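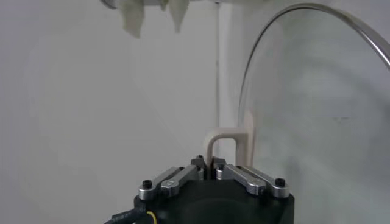
How Does Boxing Scoring Work?

Sometimes a boxing match ends early. One boxer is knocked down and can't get up in time, or the referee decides that a boxer is too hurt to go on. Then it's easy to tell who won.

But many fights go all the way to the final bell with both boxers still on their feet. Who wins then? That is the job of the judges.

Who are the judges?

In a professional fight there are usually three judges. They sit right next to the ring, each on a different side. They sit apart so that each one sees the fight from a different angle, and so they can't talk about it with each other.

The judges don't shout, clap, or cheer. They watch. At the end of every round, each judge writes down a score and hands it in. A judge isn't supposed to go back later and change it.

The referee is a different person. The referee is inside the ring with the boxers, makes sure they follow the rules, and stops the fight if someone needs help. In most big fights today the referee does not give scores.

What is a round?

A boxing match is split into short parts called rounds. In men's professional boxing a round lasts three minutes. In women's professional boxing it is often two minutes. Between rounds the boxers get one minute to sit down, drink some water, and listen to their coach.

A beginner's fight might have only four rounds. A world title fight for men usually has 12.

The ten-point rule

Most fights are scored with something called the 10-point must system. It sounds complicated, but it's mostly small numbers.

The boxer who wins the round gets 10 points. The word "must" is there because the winner of the round must get 10. The other boxer usually gets 9. So a normal round is scored 10-9.

If a boxer gets knocked down, that boxer usually loses one more point. The round is then 10-8. Two knockdowns in the same round usually make it 10-7.

Can a round be a tie? Yes - a judge can write 10-10. Most judges try not to do this. They are asked to look hard for a winner, even when the round is close.

What do judges look for?

Judges think about four main things.

Clean punches. A clean punch lands with the front part of the glove on the front or side of the head or body, above the belt. Punches that hit the other boxer's arms or gloves don't count for much.

Good attacking. Moving forward is useful only if the boxer lands punches while doing it. Walking forward and getting hit doesn't win a round.

Defense. This means blocking, ducking, and stepping out of the way. A boxer who makes the other one miss, and then hits back, is doing well.

Control. Judges ask who is deciding how the round goes. Is the fight happening close up or far apart, fast or slow? The boxer who gets the kind of fight he or she wants has control.

Clean punches usually matter most.

Do judges count every punch?

No. Imagine one boxer throws 37 punches in a round and only 7 of them land well. The other boxer throws fewer, but most of them land. The second boxer may well win the round. Judges look at what the punches did, and a few hard, clean ones can be worth more than a lot of light ones.

On TV you may see punch numbers on the screen. Those are for the people watching. The judges don't use them to make their scores.

Losing points for breaking rules

Some things are not allowed in boxing. A boxer can't hit below the belt, hit the back of the head, bite, or push with the head. Holding the other boxer too much is against the rules too.

When a boxer breaks a rule, the referee usually gives a warning first. If it keeps happening, or if it is very bad, the referee can take away a point. The referee signals this to each judge so they all know. A boxer who wins a round 10-9 and then loses a point ends up level, 9-9.

Adding it all up

Let's make up two boxers, Statley and Bepari. They have a four-round fight. One judge scores it like this:

Round 1: Statley 10, Bepari 9
Round 2: Statley 9, Bepari 10
Round 3: Statley 10, Bepari 8
Round 4: Statley 9, Bepari 10

Add up each side. Statley has 38 points and Bepari has 37. Each boxer won two rounds, but Bepari was knocked down in round 3, and that one extra point made the difference on this judge's card.

The other two judges have their own cards, so there are a few ways the fight can end.

Unanimous decision: all three judges pick the same boxer.

Majority decision: two judges pick the same boxer and the third has a tie.

Split decision: two judges pick one boxer and the third picks the other.

Draw: neither boxer gets enough cards to win. This can happen if two judges have a tie, or if each boxer gets one card and the third card is a tie.

Why do people argue about scores?

Two people can watch the same round and see different things. A judge on one side of the ring may have a great view of a punch that is hidden from a judge on the other side. One person may like a boxer who attacks, and another may like a boxer who is hard to hit.

Crowds can make a difference to what fans think, too. If 2000 people cheer each time their favorite throws a punch, it can sound as if every punch landed. Judges have to learn to pay no attention to the noise.

Try it yourself

Next time you watch a boxing match with a grown-up, make your own scorecard. Write the boxers' names at the top of a sheet of paper and number the rounds down the side. Turn the sound off if you can. After each round, write your score right away, before you talk to anyone.

At the end, add up your points and compare them with the judges' cards.

Words to know

Bell: the sound that starts and ends each round.
Card: the sheet where a judge's scores are kept.
Decision: a result that comes from the judges' scores.
Knockdown: when a punch makes a boxer touch the floor with anything except the feet.
Ringside: the area right next to the ring.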